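Search this forum Search Advanced search

Folding knits on the bed: does anyone have a method that survives contact with a drawer?

dustpanreturns
I have reached the part of winter where every sweater I own has been worn twice and lives in a heap. I fold them on the bed, they look respectable, I carry them across the hall, and by the time they reach the dresser they have gone back to being a heap. The dresser is a Pumphrey four-drawer, so depth is not generous. Brown knits are the worst offenders. What are people doing?

clovberg_shelf
Hang them.

mothless57
Please don't hang them. I hung a brown cardigan on a Sterard hanger for one January and it now has shoulders like a linebacker. Lay it face down, sleeves straight across the back, sides in, then bottom up to the collar. If the sleeves are in a wad at the top, the whole thing will always have a lump, and the lump will always be the bit that catches the drawer.

clovberg_shelf
My hangers are padded. My sweaters have normal shoulders. I am just reporting the facts.

saltedlaundry
Surface matters more than fold. I quit using the bed and the pile got 40 percent less stupid overnight. A bed gives under your hands, so you press a crease and it wanders off. Kitchen table, cloth on it, done standing up.

dustpanreturns
My kitchen table has a jigsaw on it until further notice.

mothless57
The bed is fine if the sheet is pulled tight. My grandmother did a family's worth on a bed and you could have shelved the results in a library.

saltedlaundry
Your grandmother also ironed pillowcases, I'm guessing. The rest of us are trying to get to dinner.

pegandline
Question for the folders: socks first or last? I do tops, then pants, then socks, and by the time I get to socks I have lost the will and they go in the drawer as singles. I have 18 in there right now and no two of them are on speaking terms.

mothless57
First, always. Dark ones especially. A charcoal sock next to dark pants is invisible, and you will fold it into the leg and find it in March.

clovberg_shelf
Disagree. Last. If you do socks first you have little bundles rolling all over the bed while you are trying to flatten a sweater. Put them in a Korna bin until the big stuff is done.

pegandline
So the answer is both. Great, thanks.

saltedlaundry
Or buy one kind of sock and stop pairing. I did this 2 years ago and have not thought about socks since, apart from right now, in this thread, at length.

dustpanreturns
Reporting back. I tried socks first and the face-down method, and I will say the sweater part is slower than I'd like - you have to fish the sleeves out before anything else can happen. Mothless was right about the lump. Saltedlaundry was right about the surface, which I resent. Still not hanging them.

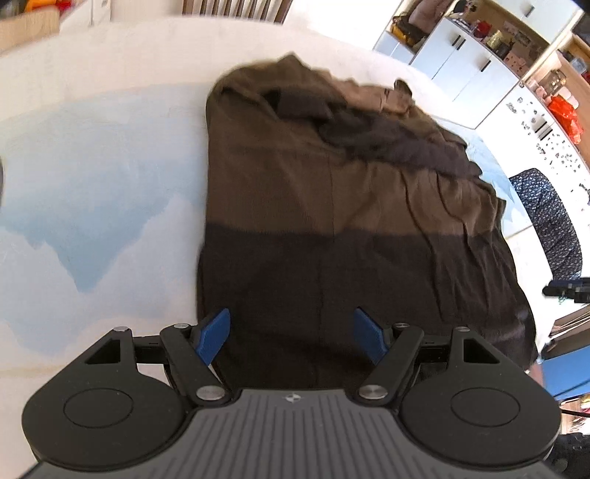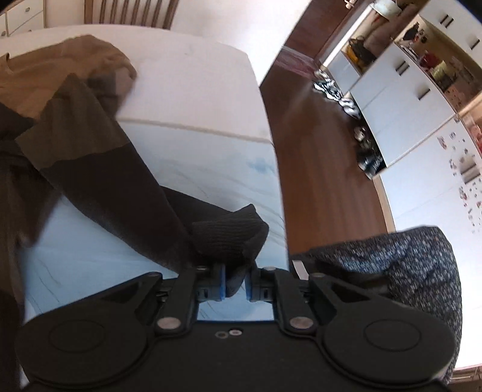
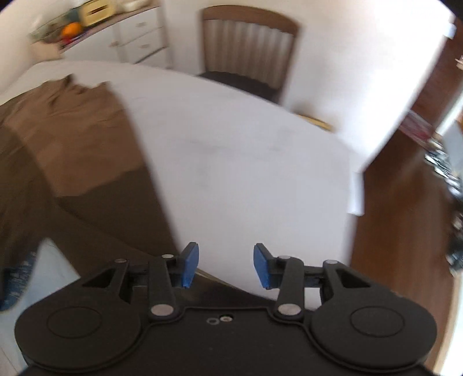

Brown knit laid out in the first one, charcoal sock by the toe in the second.

mothless57
That dark piece at the top of the first one is going to be your lump if it's a sleeve. Get it flat before you bring the sides in.

pegandline
The sock in the second one runs right up into the dark stuff. I would have lost it by now.

clovberg_shelf
I'm looking at the wrinkles down the right side of the brown one and thinking about hangers.

saltedlaundry
We know you are.

dustpanreturns
Drawer closes, by the way. The second one down needs a knee, but it closes.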